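Diary > Tech > Backups

Print | E-mail

Wednesday, late. The office file server in Ratley died again after lunch, and this time it took the shared calendar with it. I'd run the Helmy update at 7 in the morning, coffee in hand, feeling pretty smug (it only took two restarts!), and by noon 50 people couldn't open a spreadsheet.

Called Denbridge support and got the hold music for most of an hour. Then a nice guy told me to roll back, so I started rolling back.
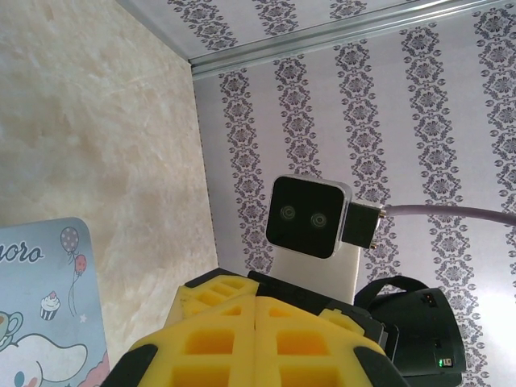
The rollback crawled along at nearly 300 files a minute, then sat there doing nothing while I ate a granola bar over the keyboard. Kvido drove over from Turkesden with the spare drive and we got the calendar up first, so at least the boss quit calling. The spreadsheets are still copying as I type this. I'm leaving it overnight and going to bed, and I'm not touching another update until October.

Comments

Pongsak Sriwong: Same update, same mess at our place. Did you lose the permissions too?

Kvido Lukáč: You still owe me gas money.

Pongsak Sriwong: Never mind, found them. They were all set to read only.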